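Wrist cameras for close work on shiny soft stuff: Zisero or Skirnach?

Forum > End of arm > Cameras and lighting

gantry_goat
Original post

We're choosing between two wrist cameras for a small arm and I'd like opinions from people who have lived with either. The job is handling suture practice pads, the rubbery ones students sew on. The arm has to come in low over the pad, find the stitched lines and get a fingertip close to them without dragging on a thread.

Candidates are the Zisero, which has a fixed lens, and the Skirnach, which is dearer but lets you set exposure by region. Arm is a Bondberg, fingers are soft tips on a Mühlbauer parallel gripper. Lighting is one lamp to the side. I have 381 stills so far and the budget for the whole camera end is 3,000, cable and bracket included.

Typical close view, with the dark tip coming in from the bottom:

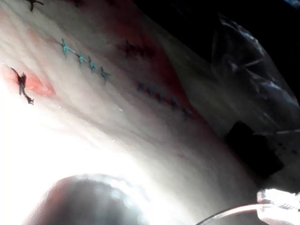
Teal stitches sharp enough to use, dark blue ones going soft further along. Glare at lower left.

The teal row I can segment all day. The dark blue row lies along the red staining and I lose it more often than I'd like. I had put that down to colour contrast but I'm less sure now. Is it worth paying for the Skirnach?

————

ferrule
Reply

That's depth of field before it's colour. Your teal knots have clean tails and the blue row doesn't, and it's further down the same slope. No exposure setting will fix that. Stop the lens down if it lets you, add light to make up for it, and move the bracket back. Mine sits 12 cm further up the wrist than the maker's drawing shows and it made more difference than changing camera did.

————

gantry_goat
Reply

Lens is fixed on the Zisero. Moving the bracket I can do, but then the fingers take up a different part of the view and I have to redo the hand-eye calibration. Not a reason to avoid it, just an afternoon.

————

tallow
Reply

Disagree with ferrule, or half disagree. Focus matters for the blue row, yes. But look at the lower left of that picture. The pad texture has nearly gone in the glare. If a stitch lands in there you have nothing, sharp or otherwise. I'd spend on light first: a cross-polariser pair, or a diffuser over that lamp. Regional exposure is a nice thing to have but it's slow on the Skirnach, and once the arm is moving the region is in the wrong place anyway.

————

ferrule
Reply

Polarisers cost you light, and he needs more of it if he stops down. You can't recommend both without a bigger lamp.

————

tallow
Reply

So get a bigger lamp. They're cheap next to a camera.

————

llinos_p
Reply

I ran both cameras on the same sort of pads for most of August, so I can give you some of this first hand. Same side lighting, same arm, different fingers. I'm posting one of the awkward ones with my notes from the write-up. 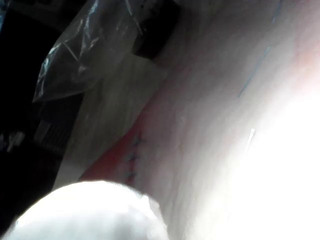 Words and picture: Llinos Penry

Pale finger, and it's blown out as badly as the pad. The right-hand side is close to useless from halfway down. The small dark marks beside the red strip are still usable, and they're what I'd servo on from that angle. Two thin blue lines higher up come through as well, though the longer one is faint and a bit broken, and my detector kept wanting to call it thread. There's a short white streak just below it that I still can't name. Could be a thread end, could be a scratch catching the light. I threw out anything like that when I was labelling.

What I found, for what it's worth:

A pale fingertip makes auto exposure worse on both cameras. I changed to dark tips after that and left them on.

The Skirnach does hold detail nearer the glare if you set the region by hand and keep the arm still. Moving, I couldn't separate the two cameras.

The Zisero connector worked loose on me 9 times. Strain relief sorted it.

I went with the Zisero and spent the difference on a diffuser.

————

gantry_goat
Reply

Very useful, thank you. I'm already on dark tips, by luck. There's a clear curved part on my gripper that picks up reflections in the bottom right corner though. Would you mask it in software or paint it?

————

llinos_p
Reply

Mask it. Paint flakes, and you don't want flakes on the pad.

————

tallow
Reply

Matt black tape. Five minutes.

————

ferrule
Reply

Tape lifts at the corners. Mask it, and please move the bracket back before you buy anything at all. I'd still like to see the blue row from further away.

————

gantry_goat
Reply

Bracket first, then the diffuser. I'll put up the same pad again when it's recalibrated. If anyone has a Skirnach they'd lend for a week, message me — I'd pay postage both ways.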